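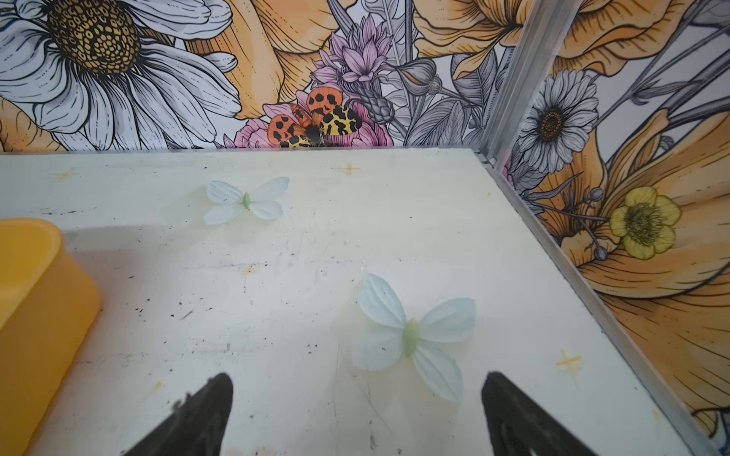
Butterflies on a worktable at Policarpio, with the floral wallpaper behind it.

Flowers Over the Workbench
A small repair shop in Hitville put patterned paper on the walls and butterflies on the table, and has kept them

The shop at 903 Ultia Street fixes small things: desk lamps, music boxes, kitchen scales, toys with battery doors that no longer close. It is called Policarpio, after the family that sold hardware in the building before Felicidad Buenaventura took the lease. She left the name on the door and changed almost everything else.

The back corner was the first part she finished. The walls there had been brown pegboard, with painted outlines of pliers and saws that had been gone for years. Buenaventura took the board down, filled the holes and hung floral paper in its place. The flowers are drawn in black line and filled with orange, white, gray, pink and yellow. A metal strip covers the corner where the two walls meet.

"I look at this wall more than I look at my own living room," she said. "I wanted to like it."

The paper came from Jeltura, a two-person print studio across the river. Buenaventura had seen one of its patterns in a dentist's waiting room and asked the receptionist where it came from. She ordered more than the corner needed and kept the last roll in a closet. She has cut patches out of it twice, once after a shelf bracket tore loose and once after a spill of contact cement.

Hanging the paper took seven evenings. The first panel went up a little out of plumb, and she didn't notice until the third. She peeled all three and started again from the corner, working outward in both directions with a level. Ariel Dela Peña, who shares the shop and handles most of the electrical work, held the top edges while she smoothed the bottoms. He was not in favor of the project.

"I thought it would be hard to find anything against it," Dela Peña said. "I'm used to a gray mat and a white wall."

The table came later, and the two of them argued about it longer. Dela Peña wanted it plain. Buenaventura wanted it to go with the wall. They settled on a pale surface with soft decoration, so that most of what goes on it would be darker or brighter than what is under it. There are light blue butterflies, little yellowish stars, and roses in pink and peach. Green leaves turn up among them.

Customers reach for the butterflies. Children do it first, usually while a parent is filling out the repair slip, but Buenaventura has watched grown men do it too.

Keeping small parts in sight

A pattern is a risky thing to have under a job with screws in it. A black machine screw shows up well enough on a pale table. A small brass one next to a golden star does not, and Dela Peña has spent time on the floor with a flashlight looking for hardware that was in front of him all along.

His answer was the yellow tray. Tools go in it between steps, and so does anything he has just taken out of a case. He picked yellow because it is the strongest color on the table by a long way. A screwdriver laid in it can be found without looking up from the work for more than a second.

"If it's in the yellow, I know where it is," he said. "If it's on the flowers, good luck."
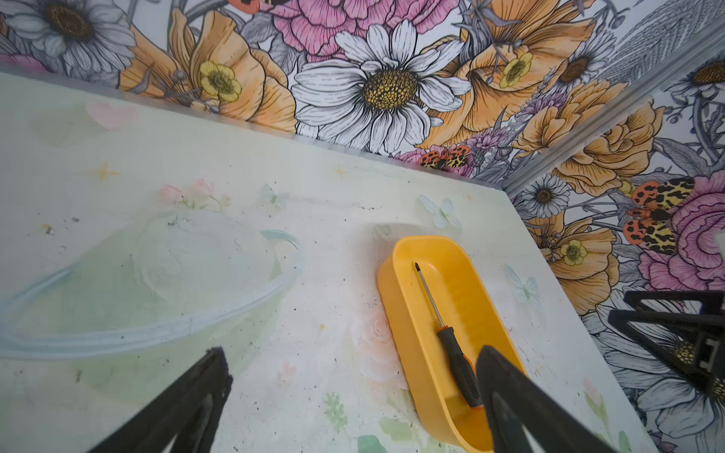 Wear and tear

The table is not spotless, and neither of them pretends otherwise. It has dark specks and smudges, and fine scratches that show when the light comes from the side. Buenaventura wipes it down at closing with a damp cloth and a drop of dish soap. She doesn't use scouring powder, which took the shine off a test piece in a few strokes. The scratches she leaves alone.

Soldering is done on a separate mat by the front window. That rule dates from the second month, after a hot iron came off its stand and landed on a stool. Glue is allowed in the back corner, but only over newspaper.

The wall needs less attention. She dusts it with a dry paint brush, top to bottom, every March, when the shop is slow. The metal trim gets the same cloth as the table.

Last year the shop logged 166 repairs, and Buenaventura says the paper had nothing to do with that number. She does think it changes how people act once they are inside. They stay by the counter longer and ask what she is working on. A woman who came in with a broken mantel clock went home with the name of the pattern written on the back of her receipt.

Dela Peña has come around on the wall, though only partly. He says he stopped seeing it after a few weeks, and he means that as praise. He still would have picked a plainer table.

There is a second room behind the corner, narrow and painted tan, where the two of them store lamp parts and cardboard. Buenaventura has already measured it. The leftover Jeltura roll would cover one short wall, with enough held back for patches. Dela Peña has asked that the shelves go up first.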